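Print this page | E-mail this page

Cundero - planning and perception software for gripper cells

Cundero takes wrist camera video and turns it into grasp plans your controller can run. It installs on one Linux machine next to the robot and talks to the arm over Ethernet. Drivers for the common six-axis arms are in the base package, and Jatudis writes others to order.

The perception module finds the edge where an object meets the table and fits a simple shape to it. Pale parts on a pale surface are the usual trouble, so the edge threshold can be set per work area. The planner then checks the jaw opening against the fitted width and drops any grasp with less than 5 mm of clearance on either side.

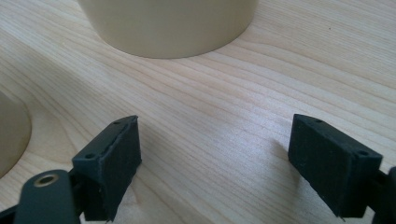 Dariusz Wróbel wrote to us that the clearance check was the part he had been doing by hand in a spreadsheet, and that he would like to see it work for three-finger tools as well. Three-finger support is planned for the Erker release in December.

Recordings from hand-held grippers can be loaded the same way as robot logs. The import tool lines up video and jaw position, marks gaps longer than 20 ms and writes one file per attempt. Attempts can be replayed against a new planner setting before anything moves - useful when the cell is busy during the day.

What you get

Planner, perception module and import tool
Calibration wizard, 45 minutes for a first setup
Python and C++ interfaces
E-mail support, closed Friday afternoons

A single-cell license is order no. 2649. Updates are included for the first year. The older Kļaviņa planner can stay installed beside Cundero, but only one of the two may hold the arm connection at a time.

Contact | Copyright Jatudis, all rights reserved | Back to top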